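CLOLBRIDGE WORKSHOP TO OPEN ITS KITCHEN ROBOT TO THE PUBLIC IN JUNE

Home-built arm sets table slowly, with opinions about bowls

CLOLBRIDGE — Members of the Clolbridge Shared Workshop will show off Mesent, a table-setting and tidying robot arm, at the workshop's open evening in June. Doors open at 6 p.m. Dinner will not be served, although parts of it may be moved from one side of a table to the other.

Mesent began as a winter project for Pao-chu Choi, a retired bookkeeper who joined the workshop to fix a chair and stayed for the soldering bench. She bought the arm second-hand, wrote most of the control software at her dining table and called it Futus. The program that replaced it, after Futus developed a habit of setting places on the floor, is called Bitar.

"I wanted something that could clear up after breakfast," said Choi. "At present I can clear up after breakfast in four minutes, and Mesent can do it by lunch. I'm told this is how progress looks from close up."

The practice table is set with ordinary kitchen things, and members move them about between runs so that Bitar can't simply memorize where everything lives. The colander has been a favourite obstacle. Bowls are harder than they look, the small ones especially, and cable routing remains a sore subject.
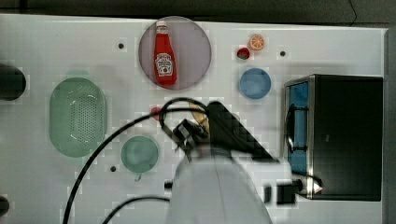
Mesent at the practice table, seen from overhead, with the toaster oven at right and the colander at left.

The build has taken 23 months of evenings, two sets of gripper fingers and one frank conversation about who gets the good power bar. Choi did the wiring herself. The fingers were printed at the workshop, where the colour of any given part depends on what the last person left in the machine.

Visitors in June will be able to rearrange the table and watch Bitar cope with the results. Each demonstration runs about 2 hours if nothing is dropped. Guests are welcome to wander off to the lathe and come back.

Choi will also give a short talk on building an arm station at home, covering clamps, cable slack, emergency stops and how to explain the whole business to the people you live with. Her notes and the Bitar code will be free to copy on the night. Bring a memory stick.

Admission is free. Children are welcome with an adult, and everyone is asked to stay behind the yellow tape while the arm is powered. Tea and coffee will be made by hand.

Media inquiries: Pao-chu Choi, Clolbridge Shared Workshop. Please call after 2 p.m., when the table saw is off.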